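The table is the first thing to sort out

When the tables came out of the lunchroom at Jarance, a furniture maker with 40 staff, people found out how much they had been leaving on them. Drink bottles went back to desks. So did fruit, keys and travel mugs, and by April most desks had a permanent crowd along the back edge.

A plain table is easier to keep clear than a dark or busy one, according to Udura, the Canadian company that supplies much of the furniture for small workplaces in our region. Its catalogue lists 14 wood finishes, and the pale ones sell best. 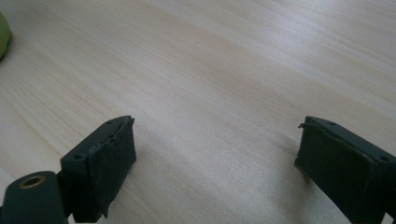
Finish matters more than most buyers expect. A high gloss shows every fingerprint, and a very rough surface holds crumbs. Blond wood with a fine, close grain sits somewhere in the middle, with streaks of pink and beige that liven up a large top. It catches the light in places, so it's worth turning a sample toward a window before ordering. Sveinbjörnsson, a refinishing shop, charges $59 for a small test panel and takes the cost off the final bill.

Size is the next question. Stultness, which fits out shared workrooms, leaves at least 18 inches of clear surface in front of each person. Anything that stays on the table goes behind that line.
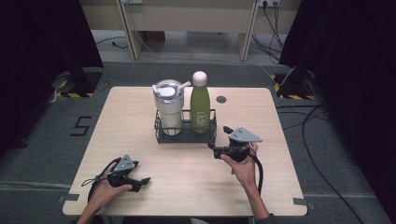 Drinks are the usual trouble. A tall tumbler with a straw is easy to knock, and a bottle set down at random ends up at somebody's elbow. A black wire caddy at the back middle of the table holds one of each side by side, and the open grid is simple to wipe. Leave the grommet hole free for cords.

Rounded corners are worth asking for in a narrow room. On carpet, check that the legs sit level before loading the top, then check again after a week.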